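Wulleck 2 lets you find the bad moments in a demonstration before you train on them

Sunday, September 18, 2022

The second major release of Wulleck is out, and for anyone who teaches robots from hand-held grippers it is a big one. Wulleck is the open toolkit from Grekcombe that takes raw recordings of people doing a task by hand and turns them into clean motion paths a control policy can learn from. The first version did the job, but slowly, and you often had to take its word for it. Version 2 shows its work, and it's a pleasure to use.

The headline feature is the new tracking core. Wulleck finds the square black-and-white markers in the video, works out where each gripper is from them, and then blends that with the motion sensor readings. The old release did those two steps one after the other, so a marker that vanished behind a sleeve or the other hand could throw off the rest of the clip. The new core solves for both together and carries an error estimate along with every pose. When it isn't sure, it says so, and you get a shaded band on the timeline instead of a confident wrong line.

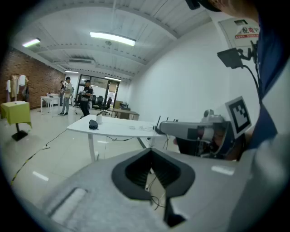
Clock sync has been rebuilt too. Anyone who has tried to line up several cameras and a pair of grippers over a wireless link knows how much time goes into this - a small drift is enough to make a hand close before it gets to the cloth. Wulleck 2 estimates the offset for each device separately and keeps checking it through the whole session, so long recordings no longer come apart toward the end. In Grekcombe's own test set of 2836 demonstrations, only around 3 percent still needed a manual fix.

Two-handed work gets the most out of all this. Soft items such as clothes and towels are hard on any tracker, with both hands close together and one marker often hiding the other. The new solver treats the two grippers as a pair and uses what it knows about one to narrow down the other. The team at Nutholm, which has been running the preview builds since April, reports that its cloth clips now go through in a single pass. They used to need several, with someone trimming by hand in between!

There's also a replay viewer, and it may turn out to be the part people open most. You scrub through a clip, see both gripper paths drawn over the video, and mark a stretch as good, bad or unsure. Those marks are saved next to the data and the training loader reads them directly, so a fumbled grasp in the middle of a good demonstration can be skipped without throwing the whole clip away.
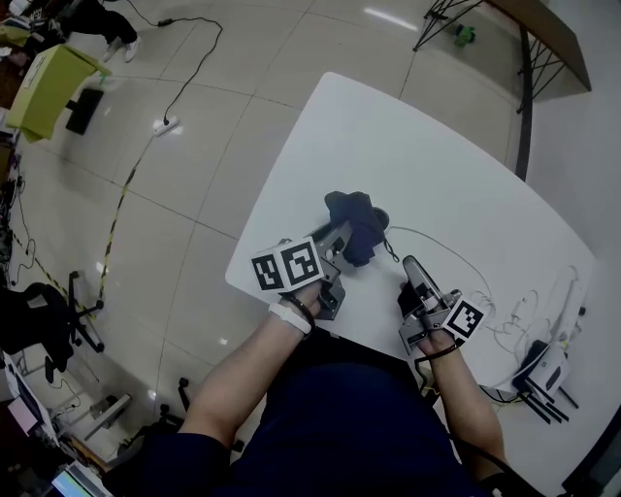
What's still missing

Live tracking is not in this release. Everything runs after the recording is finished, although the Ertürk planner plug-in can now load finished paths and check them against a robot arm's reach and joint limits. Fisheye lenses work, but calibration for them is still a separate script with 5 settings you have to fill in yourself. Recordings made with version 1 open fine after a one-time conversion, and the old files are left untouched.

The release notes, the converter and a small sample set are on the Wulleck project page. A bug-fix update is planned once reports from the first users are in.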